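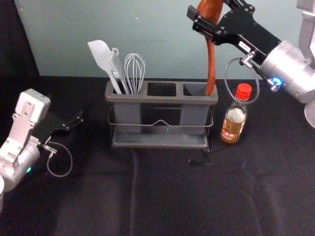 The right arm lowers a wooden spoon into a utensil caddy at the Kastby kitchen lab in Jarham.

Kitchen robots back at work after loose-grip fault

JARHAM, Aug 20, 2026 – The two-armed robots at Kastby are putting away spoons and spatulas again this week, after a fault that had the whole lab on its toes and gave the neighbors in the office next door a good fright as well.

The trouble started when one of the right-hand grippers let go of a steel ladle in the middle of a move. The arm was swinging back at the time, and the ladle sailed clear over the table and landed on the floor two steps from a technician's chair. No one was hurt, everyone is glad to say, but the stop button was pressed right away and all 19 stations were switched off that same afternoon.

Sixten Berge, who runs the lab and has been there since it opened in January, spent the better part of the next few days going through the records with his crew. Out of 2868 pick-and-place runs they found two where the gripper had opened before it was told to, both on the same arm. The cause was a connector that had worked itself a little loose, so that the signal dropped out for a moment whenever the wrist turned far enough.

"It's a small part and a cheap one, and I'm a bit embarrassed that we didn't have it on our weekly list," Berge said. "Well, it's on the list now!"

The connectors have been swapped at every station, and the arms will move at a slower speed until the end of the month. If the signal drops out again, the fingers are now set to stay closed – they used to spring open, which was handy for freeing a stuck whisk but not so handy with a ladle.

Eduardo Belmonte, a safety inspector with Barredo, came by to watch the first runs and signed off on the restart. He has asked for a clear shield between the tables and the walkway, and Berge says it is on order from a shop in Tromden.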